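Project report: our visit to the Lastetti open day

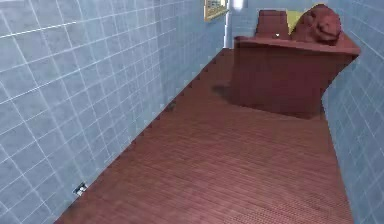

Department of Automation, Mäkelä Technical College -- Group 2

In February our group visited the open day at Lastetti, where the navigation software for the Orkow service robot is developed. The first demonstration was in simulation. We were shown a narrow corridor with blue tiled walls, a wooden floor and a desk with several objects standing on it. The task for the software is to plan a path along the floor and stop before the desk.

The guide told us that the team had completed 1333 test runs, and that 394 of them ended too early. The planned number is 3000. We asked why the walls have tiles. The answer was that repeated patterns are difficult for the position estimate -- one square looks very much like the next.

In our own project we will use a simpler room first and add the tiles later.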